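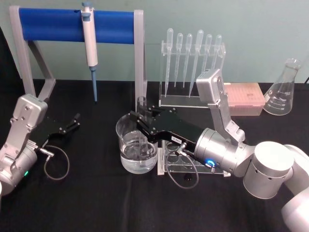
Can a two-arm setup take over routine bench chores yet?

Asked by Khôi Trình
Category: Automation and small workshops
Viewed 291 times

I look after a small water testing lab in Ustville. Two of us do the bench work and a lot of the day goes to chores that have nothing to do with chemistry: moving beakers, standing tubes in racks, refilling tip boxes, emptying and rinsing glassware, wiping down. We run up to 100 samples on a busy day in August and far fewer the rest of the year.

A supplier has quoted us for a pair of arms with parallel grippers. The demo was tidy but it was their glassware on their table. I don't want a full liquid handling deck. We have one already for the plate work and it can't fetch a beaker.

What I want to know:

Which of these chores can be left to arms without a person standing there?
Is clear glass still a problem for the vision side?
Does a second arm earn its cost, or is it there for the brochure?

Budget is not fixed. Bench is 2 metres long, against a wall, power at both ends.

3 answers

Siham Chamoun
Accepted answer

I can speak to the glassware side. We have had two arms on a bench at Kestosholm for a bit over a year, doing much the same list as yours.

Unattended, in our case: moving racks between fixed positions, closing tip boxes, carrying empty beakers to the wash tray. Everything on that list is rigid, goes to a known place and does no harm if the pick fails.

Attended only: anything with liquid in it. Taking a half-full beaker by the rim with two fingers works, but the contact area is small and the beaker can pivot as the arm accelerates. We cap the speed and keep the path level. It is slower than a person by a wide margin. Gripping around the body is more secure if your gripper opens far enough. Check the stroke against your largest beaker before you sign anything – ours wouldn't open wide enough for the 600 mL and we had to order longer fingers.

Not worth attempting: hand-held micropipettes. The arm can lift one off a stand, but pressing the plunger to the first stop and then the second needs force control and a purpose-made holder. You already own a liquid handler. Use it.

Clear glass is still a problem. Depth cameras return holes or the wall behind. A dark matte cloth under the work helps a good deal with edges, as does even lighting. Clear acrylic racks are as bad as the glass, so we replaced ours with opaque ones and the failed picks on tubes dropped. Of 213 logged tube transfers after the change, the arm needed a person for 2. I didn't keep proper numbers before the change, so treat that as one data point.

Second arm: yes if you uncap, pour or hold a rack steady while loading it. No if you only move things from A to B. Ours sits idle for most of the shift.

Also look at cable routing. Gripper cables that hang in a loop will eventually catch a rack. Clip them to the arm with enough slack for full wrist rotation, then run every program at low speed and watch the cable instead of the gripper.

Comment from Khôi Trình: Thanks. Did you have to re-teach positions often?

Comment from Siham Chamoun: After every bench clean, until we screwed locating strips to the top. Cloth moves. If you put one down, fix it at the corners and smooth it out.

Thiện Vũ

Depends what you mean by "yet". We trialled an Isow controller with learned policies in place of taught points. It coped with a beaker put down in the wrong spot, which a taught program will not do. It also stopped short of the rack now and then for no reason we could find in the logs. I would accept that for tidying. I would not accept it for samples with a chain of custody.

Wiping down is further off than people expect. The motion is easy. Deciding that the bench is clean is the hard part, and a clear droplet on a dark surface is a poor target for a camera.

Ask the supplier to run your own glassware, at your own bench, for a full day. Get the number of interventions in writing.

Kha Hoàng

just get a dishwasher with a lab rack, that's most of your list gone. Quách do a refurb one, no idea on price

Comment from Nhi Trịnh: He did say moving and racking as well as rinsing. Agree on the washer though, it should come before the arms.

Question closed to new answers 4/15/25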